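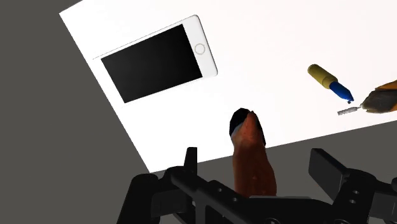
Hazel Holloway reckons I should just ring the council and stop whinging on here. Hazel. I have rung the council. On hold 52 minutes Monday arvo then it dropped out

ok so for anyone new, this is about the 15 bus. Clomton to the hospital, via Ajayi Street. They want to cut it back to one an hour after 7 at night. Starts September

one an hour!! when half the people on it are coming off late shift

my mum did that run for 18 years. Cleaner on the wards. Knew all the drivers, used to bring them lamingtons at Christmas

the new timetable is up on the website but you have to scroll past the weekend one and then the PDF is sideways. Took me three goes to find the evening colums

last one out of the hospital is now 10.40. Shift finishes 10.30. Have you ever tried to get from the back wards to the bus stop in ten minutes, with the side gate locked

and the shelter at Ajayi St still has no light. Reported that in autumn. Got a reference number, thats it

someone asked about the Pluditz Road stop. Staying, but they're moving it to the other side of the roundabout, so past the servo, no footpath on that bit. Good luck with a pram

Ese Ekpo has done up a letter you can copy, it's short, change whatever you like. Put your own shift times in, the form ones all get lumped together as one

feedback closes 5pm Friday. Paper forms at the library front desk if you'd rather, ask for the green one

also pls don't have a go at the drivers. Bloke on the 7.10 this morning only found out from a passenger

will post again if I get through on the phone. Trying at lunch. Hold music is still the same panpipe thing

oh and the Saturday service isnt changing, had that wrong yesterday, sorry Ese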